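**Basket or bare cloth for rolls on a side table?**

**khayes_ita** — Feb 25, 2024

Setting up a bread table for a small lunch at the Carroll building. 16 people, one table, felt-type cover already on it. I have one oval wicker basket and two shapes of bread: round knotted rolls with a hard glaze, and the long pointed loaves from Trullano. The long ones don't fit the basket flat. Options as I see them:

1. Everything in the basket, long loaves standing up at an angle.
2. Rolls in the basket, long loaves on the cloth.
3. Second basket.

I'd like to avoid 3. What do people do?

**mbiro**

Option 2, with a board under the long loaves. Felt holds crumbs and you will be picking them out with tape. A flat-weave cotton runner is the minimum if you have no board.

**muireann_g**

Option 1 fails with pointed loaves. The tips carry the weight and the crust breaks there first. I tried it with a basket about the same depth and lost the ends on half of them before anyone sat down.

Line the basket either way. Open weave drops sesame and flakes straight through to the cloth.

**Kieran M**

Disagree on lining. A napkin under a fresh roll traps steam and softens the base. Unlined wicker lets it vent. If the bread is fully cooled it makes no difference, so the question is when you collect it.

**muireann_g**

> A napkin under a fresh roll traps steam

A folded one, yes. A single layer of thin linen, no. And she's collecting from Trullano, so it will be cold by the time it's on the table.

**khayes_ita**

Collecting at 11, lunch is later, so cold. Basket is a Hirnden, low on one side, 660 g empty if that matters to anyone. No board available that matches. I could cut a piece of card and wrap it.

**mbiro**

Card works. Wrap it in baking parchment, tape on the underside. Keep it a little longer than the loaf so the points are supported.

**Kieran M**

Or leave the loaves straight on the cloth and shake the cloth out afterward. It's a bread table. If the cover is washable this whole discussion is one rinse cycle.

**mbiro**

Felt isn't reliably washable. Wool felt shrinks, and the cheap synthetic kind pills. Check the label first.

**lucienne_g**

Spacing matters more to me than lining. I do the tables at Clakex and the usual mistake is filling the basket to the rim so people have to handle three rolls to get one. Keep it sparse and refill from a covered box underneath. 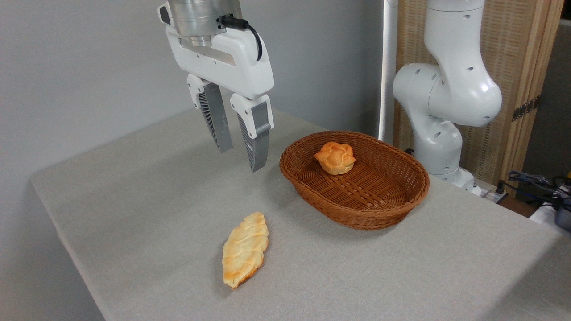

For the low-sided ovals, the low side should face the person reaching in, and the first roll goes toward the far end of the floor so there is room for a hand or tongs. The color question comes up too. A glazed golden roll reads well against reddish-brown wicker, while a pale yellow loaf set directly on light gray cloth is held together visually only by its toasted edges, so I would put something darker under the long ones. That is a separate argument from the crumbs. A slate or a dark napkin does it.

**khayes_ita**

I have dark green napkins. Would one folded lengthwise be enough for a loaf, or does it need two?

**lucienne_g**

One per loaf, folded in thirds, laid on the same diagonal as the loaf. Leave a margin at each tip.

**muireann_g**

Dark napkins show flour. If the Trullano loaves are dusted underneath, brush them off first. A dry pastry brush, not a cloth.

**Kieran M**

So now we are brushing the underside of bread. I'd still put them on the cloth.

**mbiro**

You're not the one returning the cover to the Carroll front desk.

**khayes_ita**

Label says synthetic, surface clean only. Going with option 2: rolls in the basket with one layer of linen, low side out, long loaves on folded napkins. Spare rolls in a lidded box below. Any preference between tongs and a fork for the rolls?

**muireann_g**

Tongs. Flat-ended, 16 cm or so. The scalloped ones tear the glaze.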